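Plants on the Desk and Study Habits of First-Year Students
Project report, Group 4
Obsa Yilma, Letay Negash, Nahom Mersha
Supervisor: Tibor Erdős

Introduction

Many students at our college keep a plant in their room or in the study hall. Our group wanted to know if these plants are cared for well, and if the students feel that the plant changes the way they study. We chose this topic after a lecture on indoor environments in March, where it was said that people like to have something green near them when they work. We did not find a study made with students who live in dormitories like ours, so we decided to make a small one.

Method

We wrote a questionnaire with twelve questions and sent it to all residents of the two dormitories, Cornstead and Jemal. The questionnaire was open for two weeks. We received 279 answers. From the students who answered, 57 agreed to keep a plant diary for one month. In the diary they wrote the day of each watering, the place of the plant and any change in the leaves.

The participants without a plant received one from us. Prakash Mudaliar from the college greenhouse helped us to choose species which can live with little water. We had a budget of 4000 for pots and soil, and we spent less than this because many students already had a pot.

We also measured the light on the desks at nine in the morning and at three in the afternoon. On desks far from the window the value was always under 1000 lux, even on sunny days.

Results

The most common plant was a small succulent. Students told us that they prefer it because it takes little space and can stand beside the pens and notebooks. The second most common was the spider plant, which usually was placed on a shelf.

The biggest problem was too much water. More diaries report soft or yellow leaves after frequent watering than dry leaves after forgotten watering. Several students watered the plant each time they sat down to study, and they explained that it was a kind of small break for them. In Jemal, where the rooms face north, the soil stayed wet for a longer time and the problem was more serious.

On the question about concentration the answers were mixed. Most of the students wrote that they enjoy the plant, but only a few wrote that they study longer with it. One participant moved her plant to the bathroom because she was picking at its leaves during reading.

A green succulent in a white square pot, with a white pen holder next to it, is an arrangement of the type we mean by "desk plant" in this report.
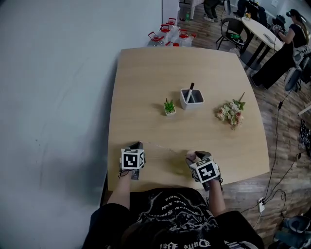
Discussion

Our results do not prove that a plant improves studying. The students who agreed to keep a diary probably liked plants before the project, and this is a weak point of our method. One month is also short for succulents, which change slowly. If we repeat the project, we would add a group with no plant and ask both groups the same questions.

We think the advice about watering is the most useful part. We prepared a one-page sheet for new residents. It says to touch the soil before watering, to use a pot with a hole, and to turn the pot every week.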